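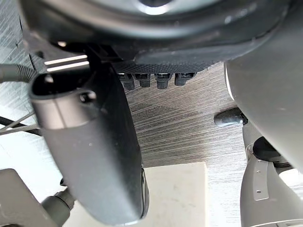
Nafula Mutiso objected, on reading the first draft of this section, that a wash-up does not end when the tap closes, and that any count of wash-ups built on tap flow alone would join some and split others. The objection is fair and it shaped the way events are defined in what follows. A person who fills a basin, washes the glasses, answers the door and comes back to the pans has done one wash-up with a gap in it. A person who rinses a cup at 3 pm and another at 3.20 pm has done two small ones. The flow record does not tell them apart.

4. Basin use and hot water in washing up by hand

4.1 Events

We treat a wash-up as a run of draws at the kitchen tap with no gap long enough for the trap sensor to fall back to room temperature. The rule depends on the drain as well as the tap. Water held in a plugged basin leaves the trap cool, so a filled basin would look like a gap if the trap were read alone. For that reason the event is held open while more water has come in through the tap than has gone out through the drain, allowing for the small amount carried off on dishes and cloths.

With this rule the loggers returned 1,762 wash-ups from 114 households. All households washed most of their dishes by hand, and none had a machine in working order during the study. Draws for drinking, filling the kettle and watering plants were removed on the basis of the tap diary. Where the diary was blank, a cold draw with no matching flow at the drain was removed and a cold draw with matching flow was kept. The second part of this rule lets in some rinsing of fruit and vegetables, and it probably raises the cold share slightly.

4.2 Loggers and faults

Flow was read with a Skikance clamp logger on each supply pipe under the sink. The clamps need a straight length of pipe on either side, and in older kitchens this was often not there. In 11 households the hot clamp had to be placed above the branch to the bathroom basin. The hot readings from these homes were kept only where the cold clamp showed a kitchen draw at the same moment. The loss falls mainly on hot-only draws, and these homes are left out of the temperature results.

Clock drift was corrected in Vorkik by lining up the start of each draw on the two pipes. Drift was worst in Vada, where the loggers were fitted on a Tuesday and not read again until the end of July. One logger lost its clock when its battery was changed. Its record before the change was kept and its record after the change was not.

4.3 Ways of washing

Three ways of washing were coded from the balance of tap and drain flow. In the first, the basin is plugged and filled, and the dishes are washed in standing water. In the second, the drain is left open and the tap runs for most of the event. In the third, a basin is filled for washing and the tap is opened from time to time for rinsing, either into the second basin or over the first.

The filled basin alone was the main way of washing in Vada. In Assunção the mixed way was more common, above all after the evening meal. Running-tap events were found in both towns and were mostly short. They were spread over the whole day, while the other two ways gathered after meals. Few households kept to one way throughout. The usual pattern was a running tap for small loads in the morning and a filled basin at night, and it makes the common practice of sorting households into "basin" and "tap" washers hard to defend.

Of all events, 548 were coded as mixed. These are the least certain. A slow leak past a worn plug gives the same trace as a light rinse with the plug in, and the two can be told apart only where the cold pipe carries most of the rinse. Plugs were checked at fitting and again at collection, and households with a plug that failed the second check were coded by hand.

4.4 Effect of the rack

Where the wet dishes are put has a larger effect on the choice of method than we had expected. A rack on the benchtop leaves both basins free. A rack standing in a basin takes that basin out of use for washing, and the household is left with what is in effect a single sink. Rinse water poured over dishes in such a rack goes straight to the drain and cannot be used again for the first wash of the next load. The balance rule in 4.1 reads this correctly as drain flow, but the trap sensor, where the two basins share a trap, cannot say which basin it came from.

Households with a rack in a basin rinsed more often under a running tap and filled the remaining basin less deeply. The depth was worked out from the volume drawn before the first drain flow and the basin size measured at fitting. We cannot say which way the link runs. A household that likes to rinse under the tap may well choose an in-basin rack for that purpose.

Figure 4. Double stainless steel sink set in a marble countertop, with a wire rack across most of the left basin.
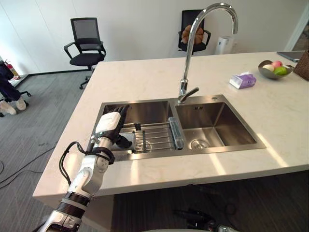
4.5 Hot share and fill temperature

Hot share is the hot volume divided by the total volume of the event. It was highest for the filled basin and lowest for the running tap, as earlier work on tap use would suggest. The gap narrows once the dead leg is counted. In homes with a long pipe run from the heater, a short running-tap event may draw from the hot pipe throughout and never receive hot water. The clamp records such a draw as hot, although the heater still has to warm the water that replaces it in the pipe. We report both the volume drawn from the hot pipe and the volume that arrived warm at the tap.

Fill temperature was steadier within a household than between households. People seem to fill to a feel that they know, and they reach it by adding cold at the end. This last cold draw is easy to see in the record and was found in most filled-basin events in both towns. It has no clear link with heater setting. A lower heater setting made the cold draw smaller and left the temperature in the basin nearly unchanged, so the saving at the basin from turning a heater down is likely to be less than the change in setting implies. Savings from standing losses at the tank are a separate matter and are not treated in this section.
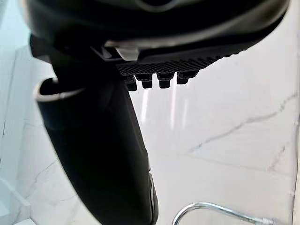
Black cleated shoe and black gripper finger
Glossy white marble-patterned surface behind

4.6 Limits

The sample was drawn from homes that agreed to have clamps fitted under the sink, and renters are few. Sinks with a single basin are also few, which limits any comparison with the in-basin rack homes of 4.4. No reading was taken of how clean the dishes were, so the methods are compared on water and heat alone. A method that uses less water but leads to a second wash later in the day would be recorded as two events, and its true cost would be missed.

Loads were not weighed. The diary asked for the meal and the number of people who ate, and this was used as a stand-in for load in the models of Section 5. It works tolerably for the evening meal and poorly for the rest of the day, when cups and plates gather from several people at different times. Pots left to soak overnight were entered by some households under the evening and by others under the following morning. We moved all of these to the evening where the basin had been filled before the last draw of the night.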